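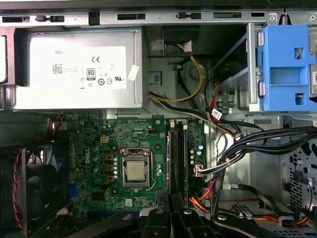 Can the Dell towers take a bigger drive without swapping the power supply? As far as I'm concerned they can, the original supply has plenty in hand for one more disk and a bit of memory.

Friday, bench notes, Gimville workshop. Got the side off the first tower from the Kurkinbridge batch this morning. Dell supply with the 80 PLUS logo on its label, so I'm leaving it alone. Blue drive bracket up in the cage, my favorite thing about these cases (no screws to chase across the floor!). Inna Pylypenko wants 3 of them ready for the library by the end of August, and she'd like up to 400 GB free on each, which sounds like a lot for people who mostly print bus timetables.

I'm writing 549 on the inside of the panel in pencil, same as the job sheet. Next up: blow out the dust, new coin cell, then run the memory test over lunch. Keep the yellow and black power wires clear of the fan when you close up, please, I had to redo one last month and it sounded like a lawnmower. Spare brackets are in the drawer under the Titano printer.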